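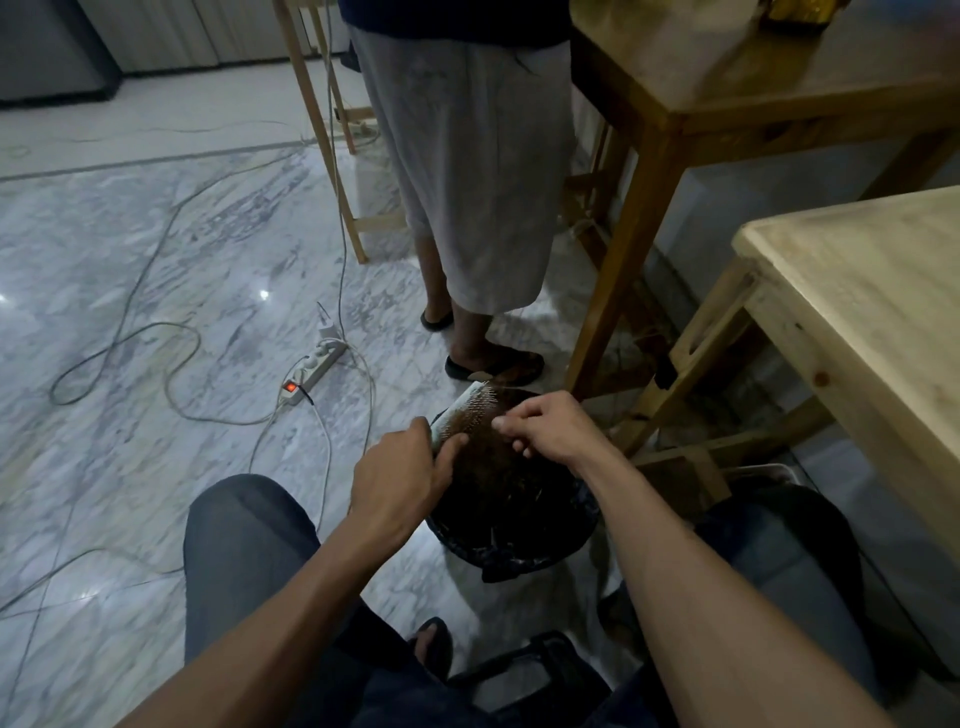

Re: [longhair] Washing brushes, and what are we all using for tangles?

Wed, July 6, 2022
From: Ritu Yadav
To: the longhair list

Gert Ntuli wrote:

> Hi all, new-ish here, mostly a lurker. My hair is past my waist for
> the first time since college and I'm losing the fight with it. By
> dinner time the bottom third is one big knot, and I brush and brush
> and it just seems to get fuzzier. I've tried two conditioners from
> the drugstore and a spray that made it feel like straw.
>
> Two questions. First, how often do you all wash, and does it matter
> what the water is like? We moved to Muslow in the spring and I swear
> it got worse after that. Second, is a braid at night really worth it
> or is that one of those things people say?
>
> Also my brush is gross. How do you clean yours?
>
> Gert

Hi Gert, and welcome out of lurkerdom!

I'll take the brush first since it's the quick one. Pull the hair out over the trash can, every few days if you shed like I do. If it's packed in tight, slide the tail of a comb underneath and lift it up in a sheet, and the rest you can pick out with your fingers. Then for the fuzz and the old product, a bowl of warm water with a squirt of shampoo and an old toothbrush. If your brush has one of those rubber cushions with a little air hole in it, don't dunk it! I killed a very nice one that way, it squelched for a week and then smelled like a pond. Just scrub the pins with the brush held face down and let it dry face down on a towel.

OK, water. Yes yes yes, it matters. I lived in Muslow for a couple of years before we came out to Prusov and the kettle there looked like the inside of a cave. Hard water leaves stuff on your hair, and the older the hair is the more of it has built up, so your ends get the worst of it. What helped me was a chelating shampoo (it'll say that on the bottle, or "for swimmers" sometimes) once a month and no more than that, it's strong. Follow it with the heaviest conditioner you own and leave it in while you shave your legs or sing or whatever you do in there.

For regular washing I'm at every 4 days in summer and longer in winter. I only shampoo the scalp. The suds run down the length on their way out and that's plenty for the ends, which in your case are, what, five or six years old? They've been through a lot. Be sweet to them.

Now, the brushing and brushing. I'm going to be a little bossy here, sorry. If it gets fuzzier the more you brush, stop brushing so much! Do you start at the top? I did until I was past thirty and my aunt about had a fit when she saw me. Start at the very ends, hold the section above where you're working so it doesn't yank, do a few inches, then move up and do a few more. If you hit a knot, put the brush down and pull the knot apart sideways with your fingers, a drop of oil on them if it's a mean one. Brushing straight down on a knot just makes it smaller and tighter, and then it snaps, and then you've got the short broken bits sticking out, and there's your fuzz.

And never brush it wet, or at least I can't. Wide-tooth comb for wet hair, and I wait until it's mostly dry even for that. I know there are people on this list with curls who'll tell you the exact opposite and they are right for curls. You didn't say what kind of hair you have! Tell us.

The night braid: worth it, in my opinion. One loose braid, soft tie, not started too high up or you'll be sleeping on a lump. Mine used to take me 30 minutes to untangle in the morning and now I take the braid out and run a comb through while the coffee's going. A satin pillowcase is nice too, but if you're only going to do one of them, braid. It's free. I had a bonnet for a while and woke up every single morning with it somewhere down by my feet.

About the spray that felt like straw, check whether it's got a lot of protein in it (keratin, silk, wheat, anything like that near the top of the label). Some hair loves it and mine goes crunchy as a broom. If yours does too, skip anything with those words on it for a few weeks and see. I ended up with plain coconut oil on the last couple of inches, a pea-sized bit, and I mean a pea. The first time I used a spoonful and went to work looking like I'd been dipped.

One last thing and then I'll let somebody else talk. When did you last get a trim? I know, I know, nobody joins a long hair list to be told to cut it. But if the tangles always start in the bottom third it may be that the ends are split and they're grabbing each other. You can dust them yourself with proper hair scissors (not the kitchen ones, please). I go to a woman at Chauke on the square who takes off half an inch and doesn't try to talk me into layers. She was off for a while but she's back from September, and she's good about stopping when you say stop.

Oh, and for whoever was asking last month about the wooden hair forks, the Grunier stall had them again at the Saturday market. The two-prong ones hold better in my hair than the fancy carved kind, and they were cheaper. I got the dark one. He said he'd do longer prongs if you ask, so if you've got thick hair, ask.

Let us know what kind of hair it is, Gert, and if anyone's found a shower filter that does something besides look pretty, I'd love to hear it. I've bought one already and couldn't tell any difference.

Ritu
(hip length, fine, straight as a ruler, sheds like a collie)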